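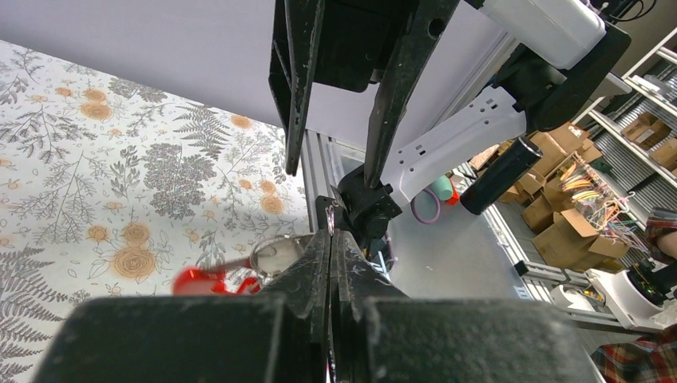

My sister wrote back within the hour to say that a printed tablecloth is a mistake on any table you mean to use, and that I would be sick of the flowers by July. She may be right! She has had plain oatmeal linen on hers for years and I have never seen a crumb on it. But I had been looking at bare tabletop all winter, and when I came across this one at Folletti – white, with gray ferns and those soft orangey-tan roses – I carried it around the shop for a while and then paid my 19 dollars.

It has been on for almost 2 weeks now. What I like best are the ferns, funnily enough, because they're quiet enough that I forget them and then notice them again over breakfast. The roses do most of the talking. Anything red you set down near them looks very red indeed, and clear glass lets the pattern peek through, so I've put my colored tumblers away for the time being.

I wash it on cool and hang it over the shower rail, then iron it while it's still a little damp (I skipped that once and had creases until Sunday). Next I'd like napkins, probably plain gray.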